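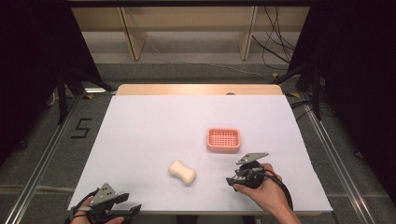 Does a bar of soap really last longer in a dish with a grid in the bottom? It lasts a good deal longer, as long as the water has somewhere to go.

Search this site Enter keywords Go

May 3, 2020

We're all washing our hands so much that soap has turned into news, even here in Cokbridge! Devendra Kaushik, who runs the Fahmy bath shop on the square, tells me he sold 318 soap dishes in April – in February it was 20. The pink ones with the raised rim and the ribbed grid went first (I was lucky to get one), and he has 304 more on order from Brellora.

I've had mine next to the sink with one of those cream bars that's pinched in the middle like a peanut, and I love that shape, so easy to hang on to with slippery hands. My old dish was a flat saucer and the soap sat there going to mush. Now I just tip the dish out and rinse it every 3 days or so.

The shop is doing curbside pickup only, so call ahead.

Comments (3)

Mutinon: Does he have any in green?

papertowel: Mine slides off the counter. I put a folded washcloth under it.

Jo R.: Got two, one for my mom.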